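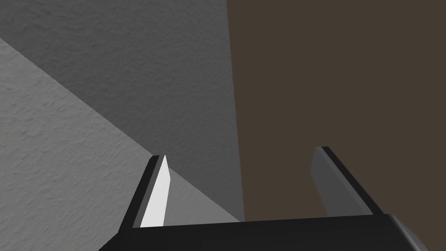

Page last changed: Monday, 4:10 pm

The office file server finally ran out of space in October. It had been at 97 percent since spring, and each time I raised it I was told to delete something. I deleted what I could. Most of what remained was scanned invoices, and the accounts people want those kept in full color at a resolution suitable for printing posters.

The machine is a Wavano tower with a 200 GB drive for data and a smaller one for the operating system. It runs Samba on Debian and does nothing else, apart from a nightly job that copies the data to an external USB drive on the shelf beside it. The external drive is also 200 GB. Whoever bought them (before my time) evidently matched the two on purpose, which meant that neither could be replaced alone.

I asked for two 1 TB drives. The request went to Marius Pîrvu, who handles purchasing for the whole building, and he came back with a quote from Bansal for a network storage box with four bays, a color display and a three-year support contract. It cost more than the server had when new. I wrote back with the part numbers again. The drives arrived nine days later in one padded envelope, loose, with no antistatic bags. Both passed a full surface scan, which took most of a night each.

The copy itself was where I lost time. I started with plain cp -a from the old drive to the new one, over SATA, after hours. It ran well for the first 40 GB and then slowed to under 5 MB/s. The kernel log was full of read retries on the old drive. SMART reported pending sectors, and the count was going up while I watched it. I stopped the copy there.

The second attempt used ddrescue with a map file, which is what I should have done first. The important option is -n on the first pass, which skips the scraping phase, so that the healthy areas are read before the drive is made to work hard on the bad ones:

ddrescue -f -n /dev/sdb /dev/sdc rescue.map
ddrescue -f -d -r3 /dev/sdb /dev/sdc rescue.map

Check the device names twice. The -f is there to allow writing to a block device and it will happily write to the wrong one.

The first pass finished before midnight. The second ran until the next morning and recovered all but 5 sectors. I ran e2fsck on the copy, then grew the partition and ran resize2fs. To find out which files the bad sectors belonged to, I converted the sector numbers to file system blocks and put them through debugfs, using icheck and then ncheck. Three were in free space. The other two fell inside a single file, an installer for an old version of Flullix, the stock control program we stopped using two years ago. I deleted it.

The nightly backup turned out to be in worse shape than the drive. The script called rsync without checking the exit code, then wrote "backup OK" to the log regardless. It had been hitting a full disk since at least the summer. I have rewritten it so that the log line depends on the result, and a failure sends mail to me and to the front desk. The front desk asked to be taken off the list after the first test message.

One side effect: the label printer in dispatch stopped working. It is a Brurar unit that picks up its jobs from a shared folder, and it connects using SMB1, which I had turned off while editing smb.conf – the new default is SMB2 and up, and I had removed the line that overrode it without reading the comment above. Putting back

server min protocol = NT1

fixed it. I don't like leaving that on. The maker has no newer firmware, so the printer will probably move to its own small share on a spare box, with nothing else on it.

The old drive is in my desk drawer with the date and "BAD" written on it in marker. Disk usage on the server is now 19 percent. Accounts has asked whether they can scan at a higher setting.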